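Zistham: Harbour Kitchens
Casual time management game for PC

The ferry is due, the ovens are on and the whole town wants lunch! In Zistham you take over a row of run-down snack stalls along the quay and bring them back to life, one busy shift at a time. Chop, bake and serve your way through 38 levels, then spend your tips on new counters, brighter awnings and a faster delivery boat.

Every stall has its own recipes (391 orders in all, and the desserts are lovely) and its own regulars, who remember what you served them last time.
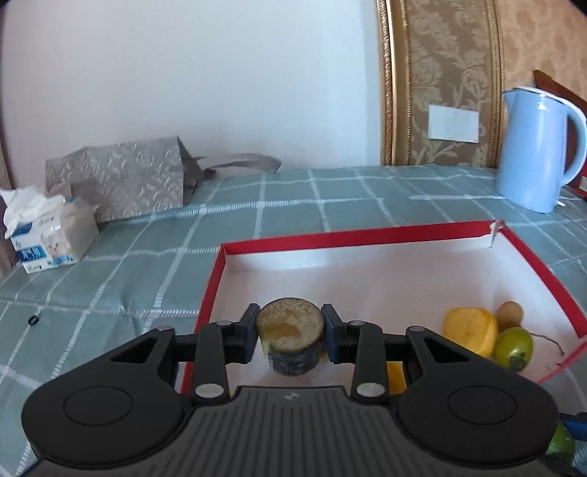 A small bite, close up

Play against the clock or switch to Relaxed mode and take as long as you like. There are 18 trophies to find, plus a bonus chapter at the night market, where the queues get properly wild!

Created by Latow, with music by Aileen Enriquez.

Free one-hour trial
Download size: around 500 MB
Added: 2024-03-26
Genre: Time Management, Cooking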